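Incident Report, Bay 16

Reading time: 2 minutes

The following account is entered at the request of the Safety Office of Cledard. It concerns the unit known to staff as Slanina, and the events of 9th September.

I was the supervising officer for the shift. The work was a routine transfer: items were to be taken from the yellow table, packed into the bin and recorded against the list. The unit had completed 232 such transfers since January without an entry in the fault log. I had signed for most of them.

At the sixteenth minute the unit stopped. Its arms were held low and no alarm sounded. I spoke the release phrase, as the procedure requires, and received no reply. I then asked for the reason for the stop, and the unit answered in its ordinary voice that it was waiting for Mamta Ahuja.

Ms Ahuja had trained the unit. She left the firm in January, and her voice had been removed from the list of permitted operators on the same day. I informed the unit of this. It said that it understood, and that it would wait.
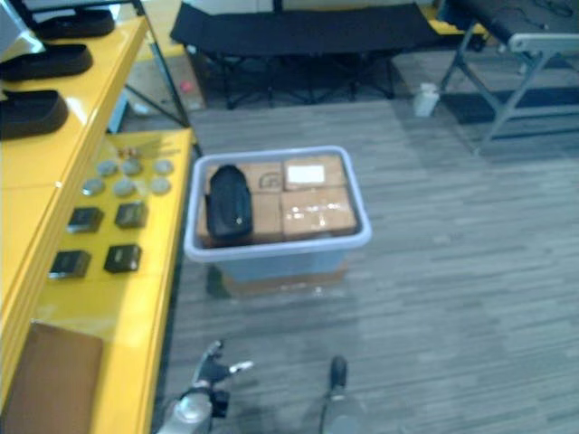
Findings of the Inspecting Officer

The black pouch had been placed on the boxes in the bin. It did not appear on the list. The left gripper was open and the unit would neither lift the pouch nor continue without instruction. The supervising officer pressed the stop control twice. The control was later found to have a broken contact, and would not have cut the power at any time in the previous 48 days.

This is the serious matter. Had the unit moved while a member of staff was reaching into the bin, there was no means of halting it from the floor. The unit's own records contain 3000 lines for that morning, and the greater part are a single repeated entry: control not answering, do not proceed.

It had tested the contact at the start of the shift, as Ms Ahuja had taught it to do. The test does not form part of the issued procedure – I could find it in no manual – and the current operators had no code by which such a result could be reported to them. Hers was the only name the unit held against it.

The contact has been replaced. I recommend that the test be adopted in all bays and that Ms Ahuja be informed by letter.

The unit resumed work when the new control was fitted. It asked whether she would be coming. The supervising officer replied that she would not, and asked that the reply be recorded.

Meenakshi Shakya
Inspecting Officer

Related stories
The Bamach Inheritance
Minutes of the Last Meeting at Cliltness
A Notice to All Lodgers

Contact | Copyright, the author | Back to top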